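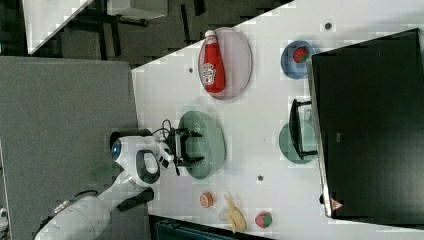 Gripper over the green plate, ketchup on the pink one.

Home | Notebook | Methods | Archive | Contact

21/02/2021 - posted by toolmarks bench

Continued with the padlocks from the Galtarness boat shed burglaries. The shackle from the second shed is cut in two bites, and the lower bite has the better striations. Made casts of both, brown silicone. The first cast had a bubble exactly on the edge, so I repeated it.

Test cuts in lead with the seized bolt cutters: 50 in total, numbered from the pivot side. Cuts 12 to 19 look close to the lower bite, same wide groove and two fine lines beside it. I do not write "match" yet. Second reader must see them without my notes.

The Annan padlock is different, I think sawn. Put back in its bag, resealed, seal 888. The old seal was 673, please correct the register - I wrote it wrong on the outer box.

Comparison microscope: left stage is drifting again. The lamp shows 1,220 hours.

To do: ask Bernby for the July casts. Grakumside still waits for our report on the door frame.

Print this page | E-mail this page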